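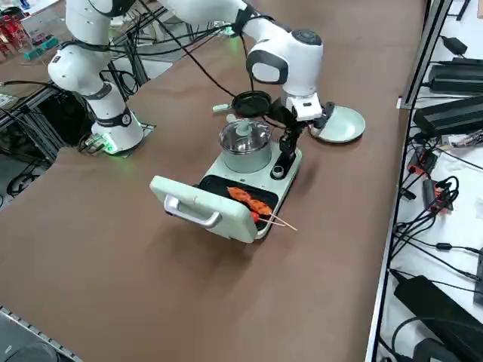 Combination grill and pot units: uneven browning on skewers

Small Appliances > Countertop Cooking
154 views

thoroddsen_i
Posted Saturday, December 21, 2019

Looking for input on the compact type, mint-green body, grill plate in front under a hinged lid, glass pot at the rear. With two skewers across the plate, the flat scored pieces brown well near the middle and stay pale at the ends. Lid open the whole time. The plate is nonstick, so I use no oil. Is this the element layout or my method?

pisharody_fan
Method. Flat pieces need full contact with the plate, and a skewer holds them slightly above it. Press them down with a spatula for the first minute, then leave them alone.

Kotden
Disagree. I had a unit of this size from October on and mapped the plate with a surface probe. The center ran well ahead of the corners with the lid open. Closing the lid narrowed the gap but did not remove it. Swap the skewers end for end halfway through.

pisharody_fan
Closing the lid steams the food. You get even color because you get very little color.

Kotden
Not if you preheat with it closed and grill with it open – two separate steps.

frida_th
Check the chunk size too. A small piece next to a long flat one will be done first. I put the small ones on their own skewer.

Also, keep the cord away from the plate side. Mine has a scorch mark from the lid handle end.

thoroddsen_i
Preheated closed, swapped ends halfway. Ends are better, still a shade lighter. Pressing made less difference than I expected.

pisharody_fan
Then your pieces were flat to begin with. Try it on thicker ones.

Kotden
Does the pot draw from the same element on yours? If so, repeat the test with the pot off before blaming the plate.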